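4. Primeira utilização da máquina de pão Jinska — programa SEM GLÚTEN (nº 11 no painel)

Ler antes a secção 3 (montagem da cuba e da pá). Se a cuba não fizer clique, não avançar.

4.1 Antes de ligar

1. Tirar todos os autocolantes da tampa e o cartão que vem por baixo da cuba. Há sempre um segundo cartão, mais fino.
2. Lavar cuba e pá à mão, água morna, detergente suave. Secar bem, sobretudo o eixo.
3. Pousar a máquina longe da parede, 20 cm atrás e dos lados. Bancada plana.
4. Ligar à tomada. Visor acende, dois bips.
5. Correr uma vez o programa COZER em vazio, 30 minutos, janela aberta. Cheira um bocado a queimado, é normal na primeira vez.

ATENÇÃO: a pá do modelo Bellini não serve nesta cuba. Parece que encaixa, mas fica solta e risca o revestimento.

Nota: se a máquina já fez pão de trigo (comprada usada, emprestada, etc.) e alguém em casa é celíaco — cuba nova e pá nova. Lavar não chega. As peças pedem-se pela referência que está no fundo da cuba.

4.2 Ingredientes, ordem e pesos

Sempre balança. Copo medidor só para a água, e mesmo assim.

1. Água morna primeiro. Depois óleo e vinagre de sidra.
2. Ovos à temperatura ambiente, batidos à parte.
3. Mistura de farinhas por cima, a tapar o líquido todo. Testámos com a mistura Dornari e com a Hirkanier escura. A Hirkanier pede mais água, juntar 40 ml.
4. Psílio misturado na farinha em seco. Nunca direto na água, faz grumos e já não desfaz.
5. Sal num canto, açúcar no outro.
6. Fermento seco no fim, numa covinha ao centro, sem tocar no líquido.

CUIDADO: não usar fermento fresco com o início programado. Não usar o início programado com ovos, ponto.

Quem trocar o psílio por goma xantana tem de baixar a água. Ver tabela no fim do manual, página das substituições.

4.3 Arrancar o programa

1. Fechar a tampa. Carregar em MENU até aparecer o 11.
2. PESO: escolher o mais pequeno nas primeiras vezes.
3. CÔDEA: média. A clara fica pálida e meio crua em cima.
4. INÍCIO, manter carregado até ao bip.
5. Aos primeiros minutos de amassar, abrir e raspar os lados com espátula de silicone. Só silicone. Farinha presa nos cantos não sai sozinha, esta massa não faz bola, parece mais massa de bolo grossa.
6. Alisar o topo com a espátula molhada quando a pá parar. Fechar e não abrir mais.

Nota: o programa 11 só tem uma levedação. Não é avaria. Os programas de trigo têm duas ou mais e por isso muita gente liga para a assistencia a perguntar.

CUIDADO: a tampa e a janela aquecem muito durante a cozedura. Crianças afastadas. Nada pousado em cima, nem panos.
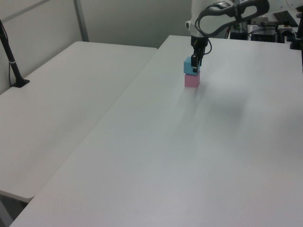

4.4 Tirar o pão

1. Bips finais, carregar em PARAR. Luvas secas — luva húmida queima.
2. Rodar a cuba para a esquerda e puxar a direito.
3. Deixar repousar 20 minutos na cuba, fora da máquina. Depois virar sobre a grelha.
4. Se a pá ficar dentro do pão, tirar com o gancho e só com o pão frio.
5. Não cortar quente. Fica colado à faca e parece cru, mesmo estando bem cozido.

4.5 Se correr mal

Topo afundado: água a mais ou fermento a mais. Cortar primeiro na água.
Pão baixo e denso: fermento velho, ou líquido frio.
Farinha seca nos cantos: não raspou, ver 4.3 passo 5.
Centro húmido: cozer mais no programa COZER, logo a seguir, sem deixar arrefecer. Vigiar.
Visor mostra H:HH: máquina ainda quente do ciclo anterior. Tampa aberta, tirar a cuba, esperar.
Visor mostra E:01: desligar da tomada e contactar a assistência. Não abrir a base.

Guardar este pão em fatias, no congelador, com papel vegetal entre elas. Fora do congelador seca num dia.

Limpeza da cuba e do elemento de aquecimento: secção 5.

Texto revisto em 29 de junho de 2019.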